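Snacks, Labels and Serving Sizes — notes for week 2
Renu Sisodia, 2/9/18

Okay, so last time we ran out of minutes right when it was getting good, and I promised I'd write up the part on serving sizes. Read this before you start the worksheet, please!

A serving is a measuring unit. It's the amount the maker used when they worked out the numbers on the panel, and it may have very little to do with how much you eat. I grew up thinking one bag was one serving (I also thought one sleeve of crackers was one serving, but let's leave that alone). So the first thing I want you to look for is the line that says how many servings are in the package. Then look at the calories. In that order, always.

Let's do the one from the board again. Say a bag of Clavwood corn puffs lists 60 calories per serving, and there are 2 servings in the bag. Eat the bag and you've had 120. Easy enough, but now do the same with the salt, the sugar and the fat — you have to double every line, and people almost always stop after the first one.

Small packets are a bit friendlier because you tend to finish them. The catch is the print, which gets tiny, and with imported snacks it may be in a language you don't read. Look for a sticker added by the importer, and if you can't find one, look for the numbers and the units. A "g" or a "kJ" will get you a long way.

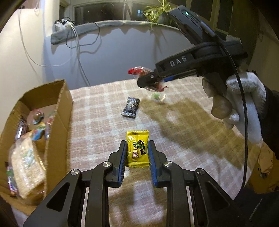 A small snack packet with Chinese lettering.

About that kJ. Lots of countries list energy in kilojoules, and you divide by 4.184 to get calories as we use the word here. Two of you asked me if a family bag marked 2,660 kJ was some kind of disaster. It comes to a bit under 636 calories for the whole bag. Still plenty for a snack! But you can see why the unit matters.

We'll use 2,000 calories a day as our yardstick, same as the panel does. Yours may be higher or lower, and I'm not going to ask.

For the worksheet, pick any two snacks from your kitchen, one sweet and one salty. Copy down the serving size, the servings per package and three other lines of your choice, then work out the whole-package totals. Show your multiplying. If your package already has a second column for the full bag, cover it with your thumb and check yourself afterward.

Related handouts
Reading an ingredient list from the top
Sugar by its other names
The Strickland lunch diary (blank copy)
Best-by, use-by, sell-by
Week 1 notes: What's on the panel?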